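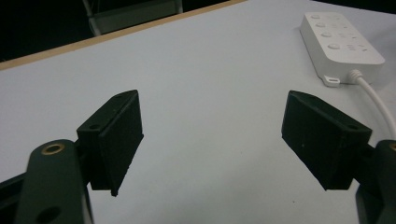
Evlow Tenant Services, Furnished Lettings Team

Moving in and moving out: frequently asked questions
Updated September, by Marisol Bedoya

This page covers the questions we get most often from people renting a furnished apartment at Evlow. Your lease is the final word on all of it. If something here seems to disagree with your lease, write to us and we will sort it out.

When can I pick up my keys?

From 2 p.m. on the first day of your lease. The office is on the ground floor at Vivell Court, next to the mail room. Bring a photo ID. If more than one person is on the lease, any one of you can sign for all the sets.

If you expect to arrive after 6 p.m., tell us the day before and we will put your keys in the lockbox. The code is sent by text message and works for one night only.

How much is the deposit?

For a studio the deposit is $1,711. One-bedroom and larger apartments are set individually, and the amount is on the first page of your lease. The deposit is separate from your first month's rent and can't be used to pay your last month.

Can I pay the deposit in installments?

Yes, in two payments. The first half is due when you sign and the second before you collect your keys. We can't hand over keys on a partial deposit.

What furniture is included?

Every furnished apartment has a bed frame and mattress, a dresser, a sofa, a table with chairs, and a desk or wall shelf depending on the layout. Kitchens have a stove, refrigerator and microwave. Bedding, towels, dishes and cookware are not included.

What is the inventory form?

It is the list of everything in the apartment, with a space next to each item for its condition. You will get it with your keys. Go through it room by room, write down any scratches, stains or missing parts, and send it back within 24 hours. Photos are welcome but they don't replace the form.

If the form doesn't come back, we use our own copy, which Khurram Memon fills in before each move-in.

I found damage after I sent the form. What now?

Email us with the apartment number and a short description. We can add a note to your file during the first two weeks. After that we treat new damage as having happened during your stay, unless it is plainly a fault in the building, such as a leak inside a wall.

Can I remove furniture I don't want?

Ask first. We can store a small number of items at the Odska storage building if there is space, and the charge is $18 per item per month. Please don't put furniture in the hallway or the bike room. Items left there are treated as trash and you will be billed for the replacement.

Can I bring my own furniture?

Yes. You don't need permission for anything that stands on its own. Waterbeds and second refrigerators are not allowed.

Can I hang pictures or paint?

Small nails are fine in plaster walls. Don't use adhesive strips on the doors, as they take the finish off. Painting needs written approval, and you may be asked to return the walls to the original color before you leave.

How do I look after the table and work surfaces?

Wipe them with a damp cloth and a little dish soap. Don't use scouring powder or bleach. Put a trivet or a folded towel under anything that has come off the stove. Ring marks from hot pans are the most common deduction we make, and they usually can't be polished out.

How do I book the elevator for my move?

Call extension 407 or stop by the office. Slots are two hours long. The Cao Street entrance has the wider doors and the loading bay, so use that side if you have a truck. You may keep the truck in the bay for the length of your slot. Moves without a booking are allowed, but you will have to share the elevator with everyone else and you can't hold the doors.

How much notice do I need to give before leaving?

The notice period is in section three of your lease. It has to be in writing, and email counts. Notice starts on the day we receive it. If you change your mind, tell us quickly. Once a new lease is signed for your apartment we can't reverse it.

Do I have to be there for the final inspection?

No, though we recommend it. The inspection takes less than an hour, and if you are present you can see anything we note and ask questions on the spot. Bring your copy of the inventory form.

How clean does the apartment have to be?

As clean as it was when you moved in. The places people miss are the oven, the inside of the refrigerator, the bathroom fan cover and the floor under the bed. Turn the refrigerator down but leave it plugged in.

If we have to send in a cleaner, the actual cost is taken from the deposit and you get a copy of the bill.

What counts as normal wear?

Faded curtains, light marks on floors where furniture has stood, slightly loose handles and small nail holes. Burns, broken slats, torn upholstery and pet damage are not normal wear.

When do I get my deposit back?

After the inspection is complete, all keys are returned and the last utility reading is in. We send it by bank transfer or by check to your forwarding address. If there are deductions, you will get an itemized list first.

I disagree with a deduction. Who do I talk to?

Reply to the email that came with the list and say which item you disagree with. Marisol Bedoya reviews all disputed deductions and will answer in writing.

We use cookies to keep this site working and to remember your settings. By continuing to browse you accept our use of cookies. Manage preferences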